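Codow Pair – hand-held gripper kit for recording two-handed demos

Sold by Clovunico. Part no. 2583. Ships as a pair only, no singles, please stop asking :)

What it is: two grippers you hold and work yourself, one per hand, so you can record a task at a table without a robot arm in the building. You do the job, the kit logs both hands, you train on it later. Runs with the Bunting recorder app (included) or your own logger if you've got one.

Who buys it: small labs mostly. Also a few shops that want to try out a packing or tidying job before they pay for arms. If you already own the older Codow single, the new grips do NOT share a charger with it. Sorry. Different plug.

What you get
Left and right gripper, marker cubes fitted
Head mount with strap
Two charging leads, one power adapter
Spare finger pads, one set
Printed quick start (the long manual is a download)
Hard case

Weight is fine for most people for a half hour or so, then your wrists will want a break. Take one. Tired hands make sloppy demos and you'll end up binning them anyway.
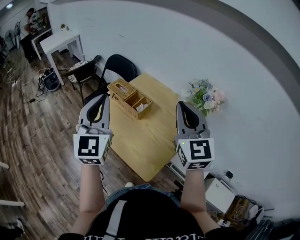 Tracking is done off the marker cubes, one under each set of fingers, read by the head camera. Keep them clean and keep your sleeves off them. Most of the "lost hand" tickets we get are a cuff or a thumb over a marker. Before each take, bring both grippers up in front of you over the table, cubes facing you, bare forearms if you can, and hold still until the app shows both hands found. The faces all carry different patterns so a bit of twist is OK. Glare isn't – matte labels help but a bright window behind you will still wash them out.

Fingers are curved and come to a point, good for tissues, small boxes, cloth, cable ends. Not good for anything heavy or greasy. Pads pull off and press back on, no tools. If a pad won't seat, check for the little ridge, it only goes one way round.

Setup takes a few minutes first time:
1. Charge both grips fully
2. Strap on, head mount snug but not tight
3. Pair left, then right. Order matters
4. Run the open/close check, 2 full squeezes each hand
5. Record a short test and play it back before you do a whole afternoon of them

No special room needed. Ordinary table, ordinary light, somewhere to sit. Leave your normal stuff on the table if that's what the job will look like later – a bare table gives you bare-table data.

Battery: 53 minutes of recording per charge with the app running. You can't record while charging, the lead gets in the way and the firmware blocks it.

Files: one folder per take, video plus hand pose plus gripper opening. Plusex export is in the app menu under Share. Older export is going away in March so switch over now if you havent.

Warranty is one year on the grips, pads and straps not covered. Returns within 37 days, in the case, with both leads. We check.

Bulk or school orders, write to Wendy Bloxham on the sales desk and say how many pairs and where they're going. She answers mornings mostly, before 11. Replacment cubes are ordered through her too – don't print your own, the size has to be right or the pose drifts.

Related items
Codow Spare Finger Pads (set)
Codow Marker Cube, left
Codow Marker Cube, right
Codow Head Mount Strap, long
Bunting Recorder – extra seat
Hard Case, pair size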